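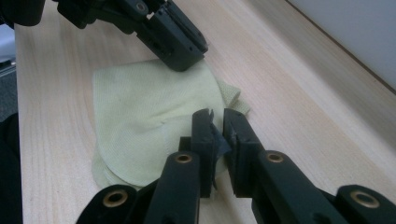
Release No. 42

FOR RELEASE FRIDAY

Dumuvden puts its hand-held gripper rules out in the open, cloth work first

PAVOLHOLM -- I run the bench program at Dumuvden, and I've been looking forward to writing this one! As of Friday our working rules for hand-held gripper sessions are free for anyone to read, copy, mark up and argue with. We're calling them the Weser Bench Rules, after the room where they got written, and the first part out the door covers cloth.

Why cloth? Well, we get more questions about it than anything else (rigid parts have had good guidance for years, and soft stuff always seems to get a paragraph near the back). A knit cloth bunched up on a tabletop gives you folds, hems, corners that stick out, layers lying on layers, and every operator has their own idea of where to grab. That's fine until two people's sessions have to be compared, and then you spend your whole afternoon on the phone. I've spent plenty of those afternoons.

So the rules start with contact. When one tool presses down on the fabric and a second one goes in for a corner, the operator has to say which is holding and which is moving, out loud or on the log sheet, before the fingers close. We went back and forth on this for months. Some of our people thought it was fussy. I was one of them, and I've changed my mind, mostly from reading old logs where I couldn't tell what I'd been trying to do myself.

Next comes the fingertip check, and I expect this will be the part people write in about. Film, tape and pads on the inner faces of the fingers get their own line on the sheet. You look at both tips at the start of a session and again at the end, and you write down what you see: whole, torn, lifting, missing. The rules don't say a torn piece means you stop. They say it has to be recorded, and that the session lead decides whether to carry on. If you swap the film partway through, everything after that is a new session with a new number, even if you've only got one fold left to do. Yes, that's a pain. We do it anyway.

There's a shorter section on pivots and bushings. Check them by hand for play before picking the tool up for real work, and don't oil anything with fabric on the table (please, please don't). We also ask for plain, even lighting and a bare stretch of table past the cloth, enough that the fabric can be dragged or spread without running off the edge.

Hands get a page too. An operator works for 2 hours at most and then hands the tools over, and the person taking over does the fingertip check again from scratch. Nobody inherits a check mark. Fingers stay out from between the tips whenever the grip is under load, and that goes for the person helping as well as the person holding the tool. I know everyone thinks they already do this. Watch yourself for a morning and see.

The draft was tried out at four benches in Pavolholm before we let it go. Our friends at Subramaniam, who make the trays and table clamps we use, read two full versions and sent both back covered in notes. A lot of their wording is in the final text, including the whole bit about what counts as a "fold" versus a "crease," which I'd gotten wrong and would have happily printed.

A word on what this is. The Weser Bench Rules are good practice from one company, written by people who do the work. They aren't a certification, and following them doesn't replace whatever safety standard applies where you are. If your local rules are stricter than ours, go with yours. If ours are stricter, I'd love to hear how you get by without them -- really, write to me, I read everything.

Part two will cover cords and straps and should be ready in October. After that we'd like to take on bags, though we're still fighting over what a bag's "open" state is, so I'm making no promises there.

The cloth rules and a blank log sheet can be picked up at the Dumuvden front desk in Pavolholm or requested from our press office by mail. Shops that want to try them for a while and send back comments should ask for the trial pack, which has wider margins for scribbling.

About Dumuvden
Dumuvden builds and tests hand-held gripping tools and trains the people who use them. The company is based in Pavolholm.

Press contact: Bench Program, Dumuvden, Pavolholm

###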